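Trandow Counter Set: data card

Last updated: Jun 29, 2022
Posted by the Arnura data group
3 comments · 4 shares

Summary

Trandow is a set of 121 teleoperated episodes recorded on one kitchen counter. We collected it to train and test policies that pick up everyday items and put them down somewhere else on the same worktop. Each episode has video, arm state, gripper state and a written instruction. The set is small and is meant for fine-tuning or for checking a pipeline before a longer run. It isn't large enough to train from scratch.

The name covers the counter set only. The drawer and sink recordings made in the same building belong to a separate release called Negi and have their own card. If you have a folder with both, check the prefix on the episode names before you train. The two sets use different joint limits.

What is in an episode

An episode begins when the operator presses the pedal and ends when they press it again. Between the presses we store colour video, joint positions, the commanded joint positions, gripper opening and a time stamp for every step. Commanded and measured positions are both kept and they do differ, mostly when the arm is near full reach. Most people will want the commanded values as actions.

Instructions were written before recording and read out to the operator. They are short and use plain words: "move the mug to the plate", "put the strawberry on the board". We didn't rewrite them afterwards, so there are small differences in wording for what is really the same task. "Board", "chopping board" and "cutting board" all turn up, as do "eggplant" and "aubergine". If your text encoder is sensitive to this you may want to fold them together.

Each episode also carries an outcome field with one of 4 values: done, done with retry, failed, stopped. Stopped means the operator ended it early for a reason to do with the equipment, such as a lost connection. We suggest leaving those out of training. Failed episodes are kept on purpose and some of them are useful, but they shouldn't go into plain behaviour cloning.

The counter

The worktop is white with grey veining and has a wall of small blue tiles down one side. Items that belong to the kitchen were left where they stand in normal use, and the task items were set down among them. The canister, cups, crock and appliances count as clutter in most episodes. They are named in an instruction only in the "reach past" group.

The layout sheet for each session gives a starting place for every task item. Between episodes the operator puts things back by eye, so expect an offset of a few centimetres from one start to the next. We think this is closer to what a policy will meet in use, and we didn't try to correct it with jigs or tape.

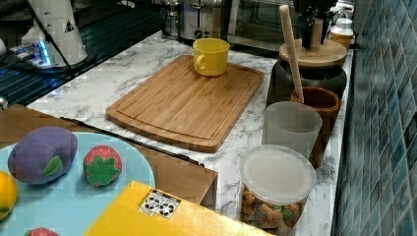
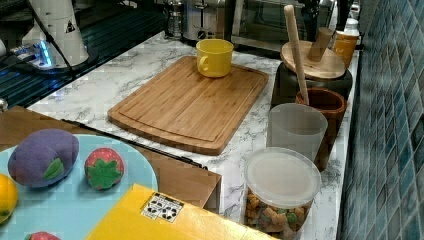 Mug on the bamboo board, soft toy foods on the blue plate.

Can I train on the set without the instruction text?
The video and arm data load without it, but several tasks share a layout, so you should split by the task field first or the policy will have no means of telling which item it is meant to go for.

Collection

Recording was done by trained operators using the Alten control rig, which is a leader arm with the same joint order as the follower. Every operator did a practice block before anything was kept. Practice episodes aren't in the release.

Sessions were kept short. Operators told us in February, during a trial run, that their movements became jerky towards the end of a long block, and the recordings bore this out. After that we put in a break between blocks and the later data is smoother. The trial run isn't included either.

Lighting was ordinary room lighting. We made no attempt to hold it fixed. The metal and glass on the counter give reflections that change with camera position, and the glossy tiles do the same. A policy trained only on this set may come to rely on them, so we would use some brightness and colour augmentation.

Splits

Train, validation and test splits are given as plain text lists in the splits folder. They are divided by session, so no session appears in more than one list. Please don't shuffle all the episodes and split again. Neighbouring episodes look very much alike, and a random split gives scores that are far too good.

Known problems

The gripper reading drifts in 3 episodes. They are flagged in the notes column and the video is fine.

In some episodes the arm covers the target for part of the grasp in one view. We haven't marked these. If your model uses a single camera, look through a few before choosing which view to keep.

The soft toys change shape when gripped and don't always recover before the next episode. A closed gripper reading for the same toy can differ quite a lot. Don't use gripper opening on its own to decide whether a grasp has worked.

Time stamps come from the recording computer, not from the cameras. The delay was steady when we tested it, and the value is in the metadata file. We didn't subtract it for you.

Uses we don't recommend

Please don't use the set to judge whether an arm is safe to run near people. None of the tasks include handing over an item, and nothing was recorded with hot liquid or real food. The mug tasks are pick and place only. There is no pouring in any episode.

The kitchen is a single kitchen. Results here say little about other worktops, and we would ask that anyone reporting a score gives the number of test episodes next to it.

Changes in this version

Corrected the joint order in the metadata file. Earlier copies had the wrist joints swapped. Added the outcome field. Removed duplicate copies of 4 episodes that had been uploaded under two names. The episode total given at the top is the count after removal.

Reporting errors

Open an issue on the Trandow page with the episode name and the step where the fault begins. Faults in the Negi recordings should go to that page instead.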